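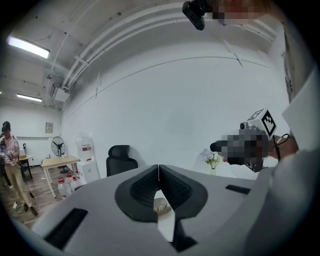 **To:** rosinex-handhelds
**From:** Dimas Majimbun
**Subject:** Re: left and right Cleseck drifting apart, fingers not closing square

Hello Ouellet bench, and hello everyone,

Thank you for writing this up so carefully. I've left your whole message in below and answered in between, which makes for a long email, so go get a drink first. We've been looking after a pair of the Cleseck hand-helds since October and I have made most of the mistakes there are to make with them, a couple of them twice.

> *From the list digest, January 2023:*
>
> Hi all. We run two hand-held Clesecks as a left/right pair, with the marker cube on top of each and the usual padded fingers. They were fine when we set them up. Now the right one has a finger gap at the tip when the readout in Plornari says fully closed, and the left one looks shut but the readout never gets to zero. We re-zeroed both and it came back by the next morning.

I'd put the software away for a bit and start with the fingers. When a re-zero holds for an afternoon and is gone the next day, something is moving that shouldn't be, and every time you zero it you're just agreeing with wherever it happens to have got to. I did that for most of a week and felt very productive.

Take the right one, hold it so you're looking down the seam where the two fingers meet, and close it slowly. You want the pads to touch along the seam together. If they kiss at the root first and stay open at the tip, one of the finger mounts has tipped back a hair. The screws that do this are the inner pair, and they're a pain to reach with the housing on, so take the housing off. I know the guide says you can do it through the slot. You can, if you have a very thin driver and a very calm nature, and I only have the driver.

Back both screws off until the finger just moves, close the gripper on a strip of ordinary printer paper, hold it shut with your other hand, and snug the screws a little at a time, going back and forth between them. Then slide the paper out. It should drag evenly from one end to the other. If it swings like a door, start over.

Your left one sounds to me like the pads. The textured facing on the inside of the fingers picks up lint and tape glue and whatever was on the last thing you grabbed, and it doesn't take much of that before the fingers look closed but aren't. Wipe it with a barely damp cloth, *along* the finger, and let it dry all the way before you zero anything. Please don't scrub it. We had a helpful visitor scrub ours and the corner of the facing started to lift, and once a corner is up it catches on every edge you bring it near.

> We swapped the pads on the left one a while ago. The new ones are maybe a touch thicker? Hard to tell. Should we swap the right pair to match?

Yes, please do, and do it before the alignment, not after (I have that backwards in my own notes and have never fixed them, sorry to anyone who got the photocopy). Pads from different batches won't always squash the same way, and a pair of grippers that squash differently will give you two different closed readings for the same cup. You can live with that if you only ever use one hand at a time. For anything where both hands hold the same object it shows up right away.

When you put new pads on, press them down and then leave the gripper clamped shut overnight with a rubber band around the fingers. They settle. The zero you take the next morning is the one to keep.

> The tracking is also a little off on the right one. The cube hasn't been knocked as far as we know. Is there a quick way to check it without doing the whole calibration again?

There is, and I wish I'd learned it sooner! Set the gripper down on the bench in something that holds it still (we use a folded towel in a shoebox, it's very high tech), open the live view in Plornari, and let the pose settle. Then put one fingertip on the top edge of the cube and press very gently, sideways. Let go. If the pose comes back to where it started, the mount is good. If it comes back to somewhere else, the cube is loose on its post, and you can calibrate until you retire and it won't help.

On ours, the post had worked loose inside the foot, so the cube itself felt solid when you wiggled it. You had to hold the foot and twist. A dab of the removable thread lock fixed it. Use the removable kind. I used the other kind on the first gripper, and that cube is now part of the family.

While you're up there, look at the printed faces of the cube in a raking light, with a flashlight held low. Thumb grease makes the black squares shiny, and shiny black reads as gray to a camera when there's a ceiling light in just the wrong spot. We wipe ours dry with a lens cloth. If a face is scuffed, print a new face. Coloring in the scratch with a marker pen works until the light hits it.

And check whether it's only bad in one part of the room. Ours was perfect by the door and jumpy under one of the ceiling lights, and I took the whole gripper apart before I thought to walk six feet to the left.

> We've been leaving the cable plugged in between sessions. Someone said that could be part of it.

It could be! I'd believe it of the cable before I believed it of most things. Here's what happens, or at least what happened to us. The cable on these is thin and it likes to come off the gripper in a loop. If the loop is short, each turn of your wrist pulls on the plug, and the plug is held by the same little bracket that holds the back of the camera mount. So the cable tugs the bracket, the bracket leans on the camera, and your picture shifts by a whisker. You'd never see it by eye. It shows up in the numbers after a long session.

Give the cable a bigger loop than you think it needs and tie it to the wrist strap, not to the housing. Test it by holding the gripper out at arm's length and turning your hand as far as it'll go both ways. If you feel the cable at all, it's too short.

Between sessions, unplug it at the wall end or the computer end, and leave the gripper end alone. Those little sockets wear. I keep a cable permanently attached to each gripper, coiled loosely, and I put the gripper away with the cable on. Also, pick up whatever is on the floor, power leads included. I've stepped on one of ours in socks and the gripper came off the table after me.

> Last thing. How often do the rest of you do a full check? We don't want to spend every morning on it but we also lost a day of recordings and would rather not do that again.

I'm so sorry about the day. We've lost one too, and it's a rotten feeling.

What we've settled on is a short check at the start of each session and a long one every 30 recordings. The short one takes me 3 minutes if I don't get to talking:

- close on paper, pull the paper, feel the drag
- wipe the pads if they need it
- press the cube sideways, watch it come back
- arm out, turn the wrist, feel for the cable
- look at the closed reading on both grippers and write them down next to each other

The writing down is the part everybody skips and it's the part I'd keep if I had to give up the rest. We have a plain notebook that lives with the grippers. One look down the page and you can see a finger starting to wander days before it spoils anything. I know Plornari keeps a log. I never open the log. I do open the notebook, usually to find out who had the good driver last.

The long check is the housing off, all the finger screws, fresh zero, and then both grippers picking up the same wooden block, one after the other, to see if they agree. If the two closed readings are more than 4 counts apart I don't record with them until I've found out why. That limit is my own and it's on the fussy side, so pick one you can live with. Allow 20 minutes for the pair once you've done it a few times. The first time, clear your morning.

For yours, in the order I'd do it: new pads on the right one, overnight with the rubber band, paper strip on both, cube test, longer cable loop, and only then the zero. If the right tip is still open after all that, take the finger off and look at the shell around the rim for a hairline crack near the mount. We had one that only opened up when you squeezed hard, and I blamed three other parts before I found it. Rosinex has the shells as a spare, or had when I last looked, though you have to ask for left or right and the drawing has them labeled as seen from the front. Ask me how I know.

Do write back and tell us what it was, even if it's something silly. The silly ones are the ones I end up searching the archive for.

Warmly,
Dimas

P.S. If anybody has a spare foot for the cube post, the older style with the single screw, I'd happily trade a set of unopened pads for it.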